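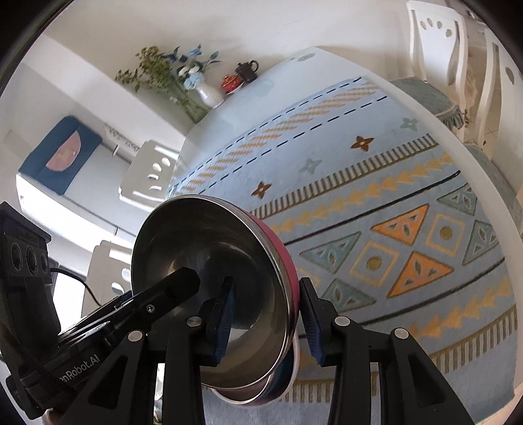 Brellcombe bench > Notebooks > Soft tissue fixation > August

August, start of the Arwood anchor work

Arwood's sample box came with a one-page summary and a lot of adjectives. The claim we care about is that their knotless anchor "maintains fixation" under cyclic load better than the knotted one we have been using as our control. No definition of maintains. No mention of what the block was, what angle they pulled at, or how the suture was held at the other end. Nithin Sastry asked them for the methods and got the same one page back as a PDF.

So the plan is to run it ourselves and see if there is anything there. I'd put money on no difference at low cycles and a mess at high cycles, but I'm writing that down now so I can't pretend later.

Setup

Small frame, the one with the Hughes load cell. Foam blocks from the unopened carton, all one lot number (checked, written inside the carton lid). Pilot holes drilled on the press with the fence clamped. I don't trust hand-drilled holes for this and I don't much trust the ones in the last study either, looking back at the photos of them.

Pull direction straight along the anchor axis. Yes, I know that isn't how a cuff repair loads in a shoulder. Axial is the harsher case and it's the one we can repeat. If the anchors look the same in axial we can argue about angles after that.

Suture tails over the roller grip, wrapped, then clamped. Gauge length set with the spacer block, so please put the spacer block back in the drawer when you've used it.

13 anchors of the Arwood type in the box. Four go to setup and practice, which leaves nine for real data. That is thin. Asked for more, was told "let us know how the first ones look," and I'm not doing that. Either we get the second box before anyone there sees a number or we report on nine and say so.

First runs, morning

Practice anchor A: seated fine, slipped in the roller grip almost at once. Displacement trace looks like anchor creep if you don't know better. It was the suture walking around the roller. Added one more wrap.

Practice B: better. Ran to 200 cycles and stopped to look. Anchor had not visibly moved. The crosshead says there was displacement all the same, so some of what we'd call "gap" is suture stretch plus grip. This is my whole problem with the Arwood sheet. If they took crosshead travel as gap formation, then they measured their suture and their grip along with the anchor, and a stiffer suture would win every time with the identical anchor under it.

Practice C: put two ink dots on it, one on the block face and one on the suture right where it leaves the hole, and filmed with the bench camera so we can get local displacement. Dots are readable. The ink bleeds a bit along the braid. Try the finer pen.

Practice D: let it go on past the stop to see how the foam behaves. Went all the way to 900 with no pull-out. What I did see was the hole going oval at the lip, on one side only. If the pull is truly axial it should wear evenly, so the fixture is off. Shimmed the base plate and rechecked with the square. It was off by a hair at the left rear bolt. No idea how long it has been like that and I don't like what it says about the spring data. Nithin thinks the effect is small. Maybe. He hasn't measured it and neither have I.

Things I don't believe yet

That the knotless version is easier to tension the same way twice. The instructions say to pull until "firm resistance is felt." Firm to whom? Nithin and I each tensioned one by hand against the luggage scale and we were nowhere near each other. For the real runs we'll hang the dead weight off the tails and lock it there, both anchor types, same weight.

That foam tells you much about older bone. It's uniform, bone isn't. Fine for ranking two anchors, bad for predicting anything in a patient. I'd like that sentence to survive into the report this time. Last time it got trimmed to "a validated model" by someone upstairs and I only saw it after it went out.

That the Wavesberg protocol is the right one to copy. Everybody cites it. I went and read it over lunch and the preload is given in one place as one value and in a table as another. People downstream have picked whichever they liked. We'll state ours in full and cite Wavesberg only for the waveform.

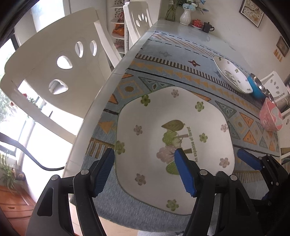

Afternoon, control anchors

Ran the first knotted controls with the shimmed base. Hole wear now looks even all the way around. Good.

Local dots versus crosshead: the crosshead number is bigger every time, as expected. The difference isn't constant from one specimen to the next either, so you can't just subtract a correction and move on. That kills the idea of going back and fixing the old data with a fudge factor. Sorry.

One control had a bad knot, my fault, it slid on the first few cycles. Leaving it in the log, marked, and excluded for a reason I wrote down at the time. I don't want anybody dropping specimens after the plots are made.

Frame threw a limit warning late in the day with nothing near the limit. Restarted the controller, went away. If it does it again we stop and call the service number.

To do

Finer pen for the dots.
Second box from Arwood, in writing, no results attached to the request.
Cut cards with specimen numbers so that whoever reads the video doesn't know which anchor is which. Nithin to shuffle, me to read.
Check the left rear bolt each morning before the first run.
Find out who last serviced the load cell. Sticker is unreadable.
Ask for the raw traces behind the one-pager again. I expect to hear nothing.

Nothing above is a result. If someone quotes the 900-cycle practice run to Arwood as "survived," I'm going to be annoyed, it was one anchor in a crooked fixture.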